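Using Paper Bags for Household Sorting: Notes from the Year-End Clear-Out

Posted 28 December 2018 by Ermelinda Neves

The last working week of the year is reserved in this household for sorting. Readers who have followed these pages since May will be familiar with the general method, which was adapted from one used by my former colleague Felista Obura in the stockroom at Kimaro. Small items are gathered into open paper bags, one bag to a category, and each bag is reviewed before anything is given away, stored or discarded. Several readers have written to request further particulars on the bags themselves, and the present entry is intended to respond to those requests.

Preparing the bag

Plain brown kraft paper is preferred. The bag should be opened fully and the rim turned outward, so that the mouth remains wide and the contents may be reviewed from above. A new bag will resist this treatment. It is advisable to crumple the upper portion by hand first, after which the paper folds with less effort. Where a bag is to remain in one position for the day, strips of black tape may be applied over the rim.
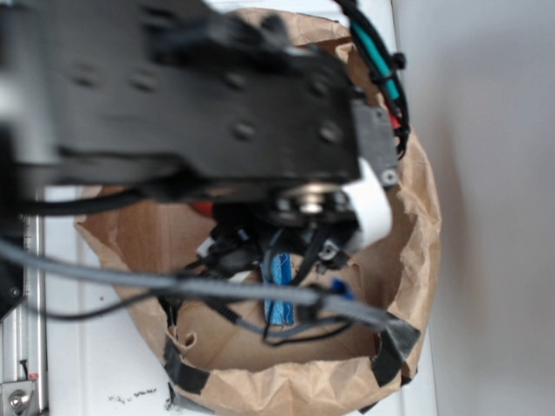
Kraft paper bag with taped rim, holding black cables and small electronic parts.

Cables are best sorted first. They tangle with everything else, and a category that is left until the evening tends to be left until the following year. Any cable that could not be matched to a device in the house was offered to Idrisa Kioko, who accepted up to 337 assorted leads for his repair bench last winter and has indicated that he will take more.

Soft items and toys

The second category consists of toys and small textiles. These are placed together on purpose – a cloth laid among hard toys prevents a certain amount of rattling when the bag is carried downstairs. Items in this category are to be reviewed by the younger members of the family before any decision is made. The orange-red donut has been put forward for donation on 2 previous occasions and has been retained on both.

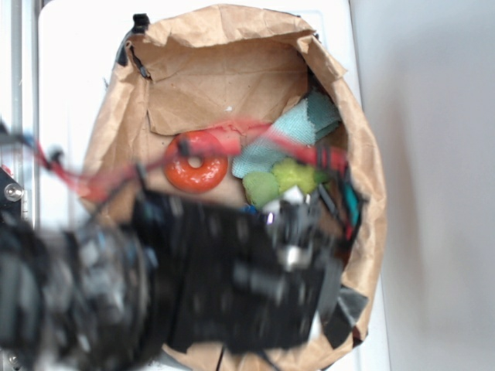
Condition of the bags

Paper bags do not last indefinitely. The rim is the first part to suffer, particularly where it has been folded and unfolded many times. A torn flap is not in itself grounds for replacement, provided that the base is sound and the contents are light. Plush items and a small towel place very little strain on the paper, and a bag with a ragged edge may continue in that service for some weeks. Heavier articles should be moved to a fresh bag without delay.

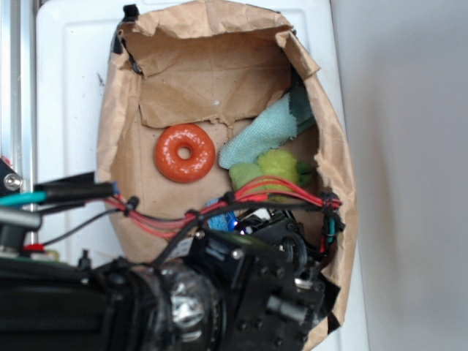 Arrangements for the new year

Donations will be delivered to Mwende Mosoti in the first full week of January. Neighbors who wish to contribute toys or clean towels are asked to leave them on the side porch, in a paper bag with the rim folded down and a note of the contents. Plastic bags cannot be accepted.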